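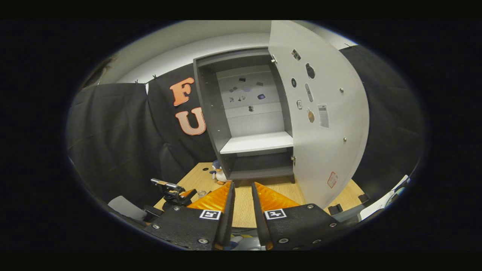
Fig. 1. Hand-held gripper at the cabinet station, door open.

Section 2: Planning and Buying Your Station

Before you order anything, read this section all the way through. I didn't, the first time I kitted out a room at our Manasham site, and I ended up with a very nice table that wouldn't fit through the door.

1. Set your ceiling. Mine was $2,000 for one complete station, gripper included. Write the number down before you open any catalogs.

2. Price the gripper first. I went with the Clatix hand-held because the finger pads can be bought separately. Pads wear, so put spares in the same order (shipping from Foston costs the same for one pair or a boxful!).

3. Measure your table, then your cabinet with its door swung wide open. The door is what eats up the room.

Note: A used cabinet is fine. Spend the savings on backdrops. Plain black fabric and a few small clips will do the job.

4. Budget for the little stuff. Magnets, stickers, an old calculator for the door, a plastic cup, a penguin if you like penguins. I set aside $400 for props and clamps and still had change.

5. Check the markers. Each finger block needs its own small square marker, facing up and clean. Ask the seller if replacements are included – mine weren't.

CAUTION: Keep your fingers out of the jaws while you tighten the block screws.

6. Allow 6 weeks for delivery. I ordered in October and was glad I hadn't promised anyone an earlier start.

7. Buy one station, use it for 2 weeks, then order the rest. You'll change your mind about the table height, trust me.

Next: Section 3, Mounting the Finger Pads.

Comments

benchrat: Does the $400 cover the cabinet too? Ours was a lot more than that.

Reply from the author: No, just props and clamps. The cabinet comes out of the main budget.

tallyho_k: Değirmenci sells the same size pads in softer rubber. Worth a quote.

oddsocket: Wish I'd read step 3 before Friday.

Contact us | © Manasham Station Guides | Back to top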